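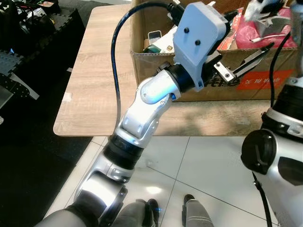
A celebrity story does not begin when the reader sees it, Viorica Angelovski insisted, and a student who starts from the published page has already missed the greater part of the work.

Chapter 5
From Announcement to Headline: The Short Life of an Entertainment Item

After reading this chapter you should be able to
explain the difference between an announcement, a tip and an interview quote
follow one item back to its first source
describe what an embargo is and what happens when it is broken
rewrite a press statement as a news item of 10 lines

Key terms: wire item, embargo, exclusive, pickup, representative, attribution, follow-up

5.1 What Angelovski meant

Her remark was made to a class of second-year students, and it is worth to stay with it for a moment. Most of us meet entertainment news as a finished thing. We read that a singer is engaged, that an actor has left a series, that two people who were married are now living in separate houses. The item is short and the tone is light, and so it is easy to believe that the item was also quick and light to make. Sometimes it was. In other cases several persons have worked on those few lines for weeks, and every one of them wanted something different from the result.

In Chapter 4 we looked at the people who produce entertainment news. In the present chapter we follow the news itself. We will use one case from beginning to end, and we will come back to it in Chapters 6 and 9, so please read it with attention even if you are not interested in pop music.

5.2 The Brindance case

In July 2018 the duo Brindance decided to stop working together. They had made three albums and had a loyal public, mostly in the cities where they had played in small halls at the beginning. The decision was not sudden. Both members had spoken about it through the spring, and the record company knew. The public did not.

The duo was represented by the Akpan office, a publicity firm with four employees. Akpan had to answer three questions before it wrote a single sentence. When should the public know? Who should tell them? And which words should be used for an event which some fans would take very personally?

The last question took the most time. The first draft of the statement used the word "split." One of the musicians did not like it, as it sounded to her like a quarrel. The second draft said "break," but the manager was afraid that a break would make people expect a return. The final text said that the two had "finished their work together as Brindance." You may find the phrase a little stiff. It was chosen exactly for this quality, so that a headline writer could not easily make a conflict out of it.

The statement had 200 words. It went under embargo to the entertainment wire Prestar, together with an offer of one short telephone interview. An embargo is an agreement between a source and an editor: the editor receives the text now and promises to publish it only after a certain hour. It is based on trust and on the wish of both sides to work together again. In most cases there is no contract.

5.3 Broken before breakfast

The embargo was set for ten in the morning. Shortly after six, a local website in Stenville published an item of two paragraphs with the headline "Brindance split: duo no longer speaking." Stenville was the home town of one of the musicians, and somebody there had heard about the decision from a member of the family.

Note that the website did not break the embargo in the strict sense. It had never received the statement and it had promised nothing to anyone. It had a tip, it believed the tip, and it published. The second half of the headline, however, was not in the tip at all. The editor admitted later that he had added it, because in his experience two people who stop playing together have usually also stopped talking.

Prestar now had a problem which you will meet often if you work in this field. It was holding the correct text and was not free to use it. Its morning editor telephoned Akpan, and Akpan gave permission to publish at once. The item went out at seven. By that time other sites had already copied the version from Stenville, and many of them kept the words "no longer speaking" even after the full statement was available.

By the end of the week Prestar's monitoring desk had found 838 pickups of the story. A pickup is any publication that uses the item, whether in full, shortened or rewritten. Around half of them carried the claim about the two musicians not speaking. Very few said where this claim came from.

5.4 Reading the attribution

The case shows why attribution is the first thing we must look for in an entertainment item. Attribution is the part of the sentence that tells the reader who is responsible for the information. Compare the following four openings.

Brindance have finished their work together, the duo said in a statement.
Brindance have finished their work together, according to a representative.
Brindance are reported to have split.
Brindance have split and are no longer speaking.

The first names the source and the form. The second names a kind of source, and in practice such a representative is nearly always the publicity office. The third tells us that somebody has reported it, but hides who. The fourth has no attribution, and for this reason it sounds the most certain of all. A reader in a hurry will remember the fourth.

Students often ask me if a phrase such as "a source close to the couple" should be treated as false. It should not. It may be a true report from a good friend, and it may also be the publicist, who prefers this morning to speak without a name. From the sentence alone we cannot decide. What we can do is to write down what the item claims, who is named for each claim, and which claims stand without any name.

5.5 The follow-up

One item seldom stays alone. In November of the same year one of the two musicians gave a long interview for her first solo record, and naturally she was asked about the end of the duo. She said that they had dinner together the week before and that she was "tired of being in a fight I never had." The sentence was quoted widely, in many places under headlines that she had "broken her silence." She had not been silent. She had given the telephone interview to Prestar on the first morning, and it was used by very few outlets, since it contained no quarrel.

Here we meet a rule of the trade that will be treated fully in Chapter 6: a denial repeats the claim. For the publicist, it is then a serious question whether to deny at all.

Before you continue

1. Choose a short entertainment item from the past month. Underline each claim and write next to it the source which is named, if any.
2. Write the Brindance announcement as a news item of 10 lines. Use only facts given in section 5.2, and do not use the word "split."
3. Discuss in a small group: should Akpan have answered the Stenville website directly on the first morning? Keep your notes, they will be needed for the exercise at the end of section 6.3.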